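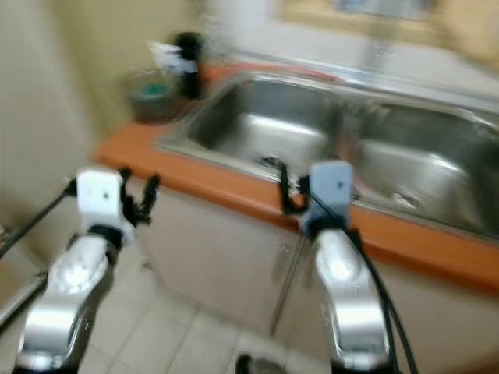 Double-basin sink with orange worktop

Garia Surface Cleaner - frequently asked questions

What is Garia?
Garia is a concentrated cleaner for hard, washable surfaces. It is supplied by Zanotero in bottles and in refill pouches.

How do I dilute it?
Add 8 ml to one litre of cold water for everyday cleaning. For greasy floors use double that amount. Put the water in first, or it will foam.

Can I use it on stainless steel?
Yes. Wipe with the grain, rinse and dry with a soft cloth. Do not leave it undiluted on steel overnight.

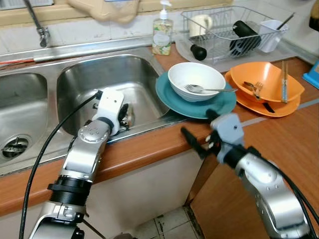 Stainless steel sink and tiled wall

Is it a disinfectant?
No. Garia removes dirt and grease. If you need a disinfectant, clean with Garia first, rinse, then use Hotach as directed on its own label. Never mix the two.

Does it need rinsing?
Floors and walls do not. Anything that touches food does - rinse with clean drinking water and leave to drain.
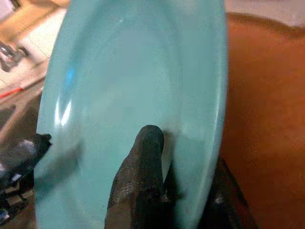
Does it have a scent?
The standard version has a light lemon scent. Garia Strand has no perfume or dye.

How long does it keep?
Use within 9 months of opening. Once diluted, throw away what is left at the end of the day.
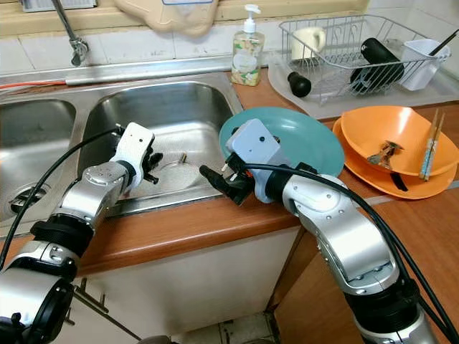 Page last changed: March

Can I order in bulk?
Yes, in drums for trade customers. Write to Simin Mahmoudi in the orders office. Safety data sheets are sent on request.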